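How to Pack Up a Kitchen Without Losing Your Mind (or Your Plates)

Posted Thursday, January 30, 2020

We moved from Stendcombe to Emdale in December, 869 miles in a Dresow rental truck with a heater that only blew on the passenger's feet, and out of the whole kitchen I lost one mug and the lid to a sugar bowl. The mug was ugly anyway. My previous move was eleven miles and I broke half a set of glasses, so I feel like I've learned something, and a few of you asked me to write it down.

Fair warning, I'm long-winded about this. If you only want the plates part, scroll down a ways.

Start with the food

I know, you want to start wrapping things. Don't! Start with the pantry, about a month out if you've got a month. Pull everything forward and see what you really own. I had four open bags of brown sugar, all of them hard as bricks, and a can of pumpkin that had already survived one move with me.

Make a list of meals you can get out of what's there and stick it on the fridge. Ours got pretty strange by the end (lentils with pickled beets, twice) but we went in with an almost empty freezer, and that was worth a few odd suppers. Anything sealed and in date that you won't get through can go to the food pantry. Oils, vinegars, syrup and honey I'd use up or give to a neighbor. I packed a bottle of olive oil once, upright, in a bag, with tape around the cap, and I still had to throw out a tablecloth.

Spices can come along if they fit in a shoebox. Tape the lid of the shoebox down on all four sides.

What to buy, and what to skip

I got my boxes at Cuevas, the hardware store on the far side of Stendcombe, in two sizes. You want small boxes for a kitchen. Smaller than you think! A big box full of dishes is a box you can't lift, and the bottom will go on the stairs. Save the big ones for plastic tubs, colanders, the salad spinner, anything that's mostly air.

My shopping list, more or less:

Small boxes, 25 of them. I used every one.
Three or four large ones.
Packing paper, the plain unprinted kind. I bought a bundle of 200 sheets and thought it was crazy, and then ran out on the last night and finished up with dish towels.
Two rolls of decent tape and a dispenser with teeth that work.
A fat black marker. Buy two, you'll lose one in a box.

I skipped bubble wrap except for one roll for the stand mixer and the big glass bowl. It takes up so much room, and then you've got a mountain of it in your new kitchen and no idea where to put it. I also skipped those boxes with the cardboard dividers built in. They're nice, but the liquor store will give you the same thing for free if you ask on the right morning.

Newspaper works fine, but the ink comes off on everything and you'll be washing every dish you own the first night. If you don't mind that, go ahead. I minded.

The truck, boxes, paper, tape and a dolly came to $371 before gas. I'm putting that in because I could never find a straight number from anybody when I was trying to plan.

Sort before you wrap

Clear off one counter or the table and make it your packing spot, and don't let anybody set mail on it. Lay down a folded bath towel so you've got something soft to work on. Then go cupboard by cupboard, and for each one make two groups: things you've used since summer, and things you haven't. The second group gets packed first. It also gets looked at hard. I let go of a fondue pot, a waffle iron that tripped the breaker, and all but two of the vases that flowers come in.

Keep out one plate, bowl, mug, fork, knife and spoon per person, plus a skillet, a saucepan, a sharp knife and the coffee things. That's your kitchen for the last week. You can live on it, I promise. It's kind of peaceful, there's hardly ever anything in the sink.

Plates

Okay, plates. The big thing is that they travel on edge, like records in a crate. A flat stack puts the weight of every plate on the bottom one, and the first good pothole finds it.

Crumple paper and pack the bottom of a small box with it until it's a few inches deep and springy. Take a stack of paper on your table, set one plate in the middle, and fold a corner of the top sheet or two over it. Set the next plate on top of that, fold another corner over, then a third plate, and then roll the whole bundle up and tape it. Three plates to a bundle for dinner plates, four for the little ones. Stand each bundle on its edge in the box, snug up against the last one.

Watch the rims. I run a finger around each plate before it gets wrapped, and if there's a chip already I either let it go or put it in the middle of the bundle. The dark ones I look over near a window, it's easier to spot a nick on the edge when the light is hitting it.
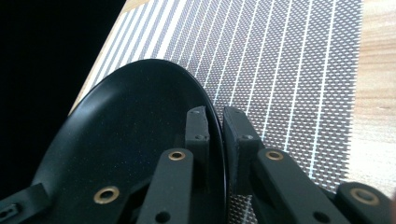
One reader wrote in after I mentioned the edge business last fall and told me she'd always done it the other way, flat, with a folded dish towel between every plate, through five moves, and hadn't broken one yet. She said her trick was never going above six in a stack and putting the box on the floor of the car, behind the front seat, where it couldn't slide.

So there you go, it can be done! I'd still stand mine up if they're riding in the back of a truck where I can't see what's happening to them. But for a short trip in your own car, six plates and some towels is a lot less paper, and I might try it for the everyday ones next time.

Once the box is full of standing bundles, fill in the gaps at the sides with more crumpled paper and put a good thick layer across the top. Then close the flaps and give it a gentle shake. You're listening for a clink. If you hear one, open it back up and add paper. I had to redo two.

Glasses and mugs

Stuff the inside first with a wad of paper, then lay the glass at the corner of a sheet and roll, tucking in the sides as you go like you're making a burrito. Stemware gets an extra twist of paper around the stem before you roll it. They stand upright in the box, rims down, and nothing heavy goes on top of them, ever.

For mugs, wrap the handle by itself first. The handle is what goes. The one I lost was the one I did at midnight when I'd quit wrapping handles.

Pots, pans and the awkward stuff

Nest your pots with a dish towel between them and wrap the lids separately. Cast iron rides alone, or at the bottom of a box with towels over it. Baking sheets and cutting boards can all go on edge in one box together, and they make good stiff sides for a box of lighter things too.

Knives: lay them on a sheet of paper, all the handles at one end, with a fold of paper between each, roll it tight, then wrap the roll in a towel and tape it well. Write KNIVES on the towel bundle itself, with an arrow for which end is the pointy one.

The silverware tray I just wrap whole, with everything in it. Lots of plastic wrap, over and under, until it's a mummy. It went straight into the new drawer and I was so pleased with myself.

For the junk drawer I have no advice. I dumped mine into a gallon bag and it's still in the bag.

Labels

Write on two sides and not just the top, once they're stacked you can't see the tops. I put the room, what's in it, and a number for how soon I want it: 1 for the first night, 2 for that week, 3 for whenever. Plenty of my 3s are still taped shut in the garage in Emdale, and I haven't missed them much.

The first-night box

Pack it last and load it last, or keep it up front with you. Mine had:

Paper towels, dish soap, a sponge
The one-each plates and forks from the last week
Coffee, filters, the kettle
A can opener (please, I beg you)
Trash bags
A box cutter
Peanut butter, crackers, a few apples
Dog bowl and two days of dog food

Unpacking

Wipe out the cupboards before anything goes in them, even if they look clean. Mine looked clean and weren't. Then live with the empty kitchen for a day if you can stand it and notice where you reach for a glass. I put ours to the left of the sink the first afternoon, and by the weekend I'd moved them to the other side.

Unwrap over the towel again, and feel each wad of paper before you toss it. I found the pepper mill that way, already halfway into the recycling. Flatten the paper and boxes as you go and offer them to the next person moving. Mine went to a couple down the street who are packing up this week, along with what was left of the tape.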